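Bench Notes > Old Computers > Dell Tower

Last updated: June

Swapping the processor in the Dell

I have had this Dell tower since the office on Clokbridge Road cleared out its back room. It ran fine for what I asked of it, which was mostly holding scanned family papers and playing music in the evening. Then I started using Eskola to sort the scans and it slowed to a crawl. A new computer was more than I wanted to spend. A used processor from Vorkley cost me 12 dollars with shipping, so I decided to try that first.

I checked the part against the list of processors the board will take before ordering. I also updated the BIOS while the old chip was still in and the machine still booted. If you do this in the wrong order you may end up putting the old one back in just to run the update. I have done that on another machine and it cost me an evening.

The tower goes on its side on the table with the cover off. I unplug it, hold the power button in for a few seconds, and then touch the bare metal of the case before I touch anything else. Some people wear a wrist strap. I own one and can't find it.

The cooler comes off before anything else can happen. Mine did not want to let go. The old paste had dried hard, and pulling straight up on it is a good way to yank the chip out of the socket along with the cooler. What worked was running the machine for a few minutes first to warm the paste, shutting down, and then twisting the cooler a little each way until it gave. I cleaned the paste off with coffee filters and rubbing alcohol. Paper towels leave lint.

After that it is the lever. Push down, move it out from under its catch, and let it come up. The load plate swings up on its hinge and the socket is open. This is the point where I slow down, since the contacts are easy to bend and hard to straighten. The processor goes straight up and straight down and is held by its edges. It should not slide across anything. There is a small mark at one corner that has to match the mark at the socket, and when it is lined up it drops in under its own weight. No pressing.
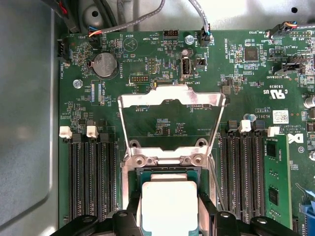
Merle Stubbs wrote to me after my last post to say that I make too much of the contacts, and that more processors are ruined by being put down on a bare table than by anything that happens at the socket. Fair enough. I now keep the plastic clamshell the chip came in open next to the case, and the old one goes into it the second it is out.

Closing the plate takes more force than I am ever ready for. There is a creaking sound as the lever goes down and it is normal, as long as the chip is seated flat. If it isn't flat, stop and lift the plate again.

While the case was open I did some other chores. I blew the dust out of the heatsink fins and off the drive cage. I looked at the memory, too. There are slots on both sides of the socket on this board, and plenty of them are free, so more memory would be easy to add later. The diagram for which slots to fill first was inside the cover on mine. I took a picture of it with my phone so I don't have to take the cover off just to read it.

Wires are the part I always get wrong. They drift over the socket while you are busy with something else. Before the cooler goes on, move every loose one toward the drive side and check that none will end up under the cooler or in a fan.

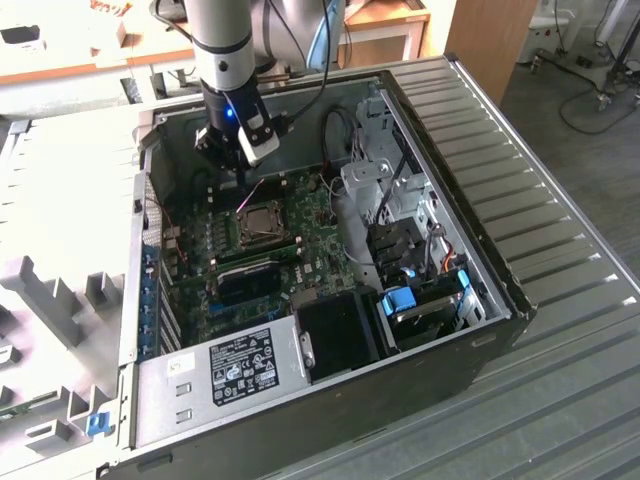 The Dell on its side, socket area and drive cage.

New paste, a dot the size of a pea, and the cooler straight down on top of it. I tighten the screws a little at a time, corner to opposite corner. Then the fan plug, which I forgot the first time and got a beep and a warning message for my trouble.

It started on the second try. The first screen said the processor had changed and asked me to press a key, and that was all. Eskola went through a folder of 145 scans in 7 minutes. I never timed it on the old chip, but I used to start that folder and go make dinner.

The old processor is in its clamshell in the desk drawer. I'll look at memory next, probably in the fall.

Comments

Dinow: Did you have to reinstall Windows or did it just come up?

Author: It just came up. It took a few extra minutes the first time.

pat_r: Coffee filters are a good tip. I have been using old T-shirts.

Merle Stubbs: Glad to hear about the clamshell. Find your wrist strap.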